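Mesaston Hostel: Room Turnover with Robot Assistance

Gallery / Workplace Automation

Mesaston runs staff and seasonal lodging for two sites. Between one group of residents and the next, each room is cleared, checked and made ready. Left-behind and issued items are sorted into bins, a job that used to be done entirely by hand at the end of the cleaning shift. In December the housekeeping department began handing part of the sorting to a robot arm with a gripper tool, set up by Tivetti and running Ivum control software.

The pages in this gallery cover the rooms, the bins and the shift plan. Noémi Illés, housekeeping supervisor, wrote the notes.

Sorting in the room

Items are sorted where they are found. Carrying everything to a central table was tried first and dropped after 11 rooms, as bins were mixed up in the corridor. The arm now works at the bed, with the bin set on the sheet. Computer equipment is the slowest class. A full-size keyboard is long for its weight, and a grip at one corner leaves the rest of it to tilt.
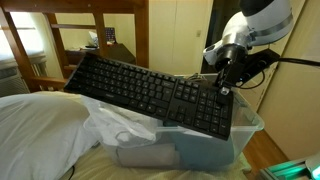
Grip force for flat items is set lower than for boxes and bottles. Cables are still routed by hand. The attendant stays in the room during the cycle, checks each bin against the room sheet and signs it off. Bedding is not handled by the arm.

What changed for the staff

Lifting and bending at the end of the shift have gone down. Waiting has gone up. An attendant who used to clear a room at her own pace now works to the pace of the machine, and the first shift plan did not allow for this. The current plan pairs one attendant with one arm and moves bathroom cleaning into the sorting time.

Two attendants have been trained to restart the arm and change the finger pads. Both moved up one pay grade. Faults they cannot clear go to Vieira, the service contractor, by phone until 6 p.m.

Records

Bin sheets are kept for 72 days. The log holds the last 500 cycles and is reviewed by the supervisor and one attendant. Stops are entered with the room number and the item class. Attendants' names are left out of the log.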